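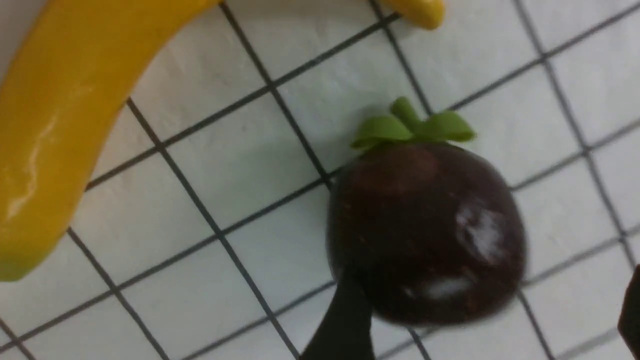

20 de maio de 2019

Contas, contas e mais contas

Passei a manhã inteira agarrada à folha do orçamento e ainda não sei se fico contente ou se choro. A garra com que temos trabalhado nas frutas de brincar vai dando para o gasto, mas para o projeto Tautahi precisamos de um segundo par de dedos e de uma câmara de punho suplente, e aí começa a novela!

A Treresier pede 1.636 euros pelo conjunto completo (dedos, câmara, cabo e suporte). A Rallard faz só os dedos por 565, portes à parte, e jura que encaixam no nosso punho. Eu queria acreditar, mas o desenho que mandaram tem os furos noutro sítio e já lhes escrevi a perguntar duas vezes.

O mangostão continua a ser o meu teste preferido, redondo e brilhante, com aquele pezinho verde em cima. A banana é outra conversa, toda curva, e é por causa dela que quero dedos mais compridos. Já pus isso na lista, com três pontos de exclamação.

Ah, e os consumíveis! Reservei uns 200 euros para borrachas, parafusos e mais fruta de plástico (quero uvas, quero muito uvas). A Rirow dá 5 anos de garantia nos motores, só que não vende peças soltas, portanto fica para o orçamento de setembro, se houver orçamento de setembro.

Amanhã ligo à Treresier a ver se tiram o suporte do preço, que o nosso ainda está bom. Agora vou jantar.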